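Subject: Re: [brastden-fans] Trunberg episode guide, missing title cards
Date: 28 May 2018

On the list, a member wrote:

> I have been going through the guide for the first season of Trunberg and
> four title cards are still blank. Are these lost, or has nobody got round
> to them? I have the Jusard discs but they use the same card on every
> episode. Also, is the episode count on the front page right? It says 101
> and I get a different number from the disc booklet.

The cards are not lost. The TV broadcast had a different painted card each week, and Jusard replaced them with a single one for the disc release. We have the rest from off-air tapes. The four you noticed fall on a tape that was recorded over, so we need another source for them.

On the count, 101 is right for the broadcast. The booklet leaves out the recap episodes. I will add a note to the front page so the two numbers stop confusing people.

I have a second set of tapes here now, bought from a shop that was closing down. The labels are handwritten and some only say "cartoon". I will start capturing them this week at the desk in the back room.

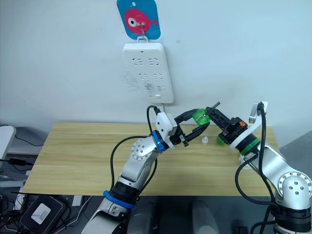
Back room, fish hook and power strip on the wall over the table.

If the missing cards are on there I will upload them at full size, without cropping the station logo. Please don't clean up or recolor the files in the main gallery. Edited versions go in the fan folder. We had over 500 images to sort last time and a good part of the work was finding out which ones had been changed.

> One more thing, who is credited for the backgrounds? The guide says
> Halilović but the English dub credits don't list anyone.

Halilović is in the original end credits from the second episode on. The dub cut the credits down to 200 frames and dropped the whole art staff. The first episode has no background credit in any version I have seen, so please leave that line empty in the guide.

The Brastden wiki copied our old page before that was fixed and still has it wrong. If anyone here has an account there, please correct it and link to the credits scan.

The gallery will be read-only for a few days in July while the files move to the new server. Send anything you want included before then.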